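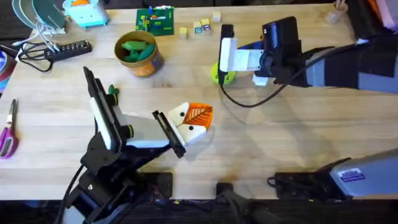 Wolen 848 Cremated Remains Processor

The Wolen 848 reduces cremated remains to a uniform granular consistency after cooling and metal removal. It is supplied for human crematories; a smaller chamber for pet cremation is sold separately as the Wolen 848-S.

Operation
Remains are loaded through the top lid and processed in a closed stainless steel chamber. The drive will not start until the lid is latched. A standard cycle takes 2 minutes. The processed remains discharge directly into the transfer pan, which accepts the operator's identification disc in a side slot.

Dust control
The cabinet is held under negative pressure during the cycle and while the pan is removed. Filter cartridges are rated for 3000 cycles. Replacement is from the front, without tools.

Installation
Requires a level concrete floor and a dedicated circuit. Allow clearance at the rear for the exhaust connection.

Supplied with
Transfer pans (2)
Hand magnet
Chamber brush
Operator manual

Lead time and freight are quoted by Cirnley on request. Service contact: Milan Meijer, parts desk.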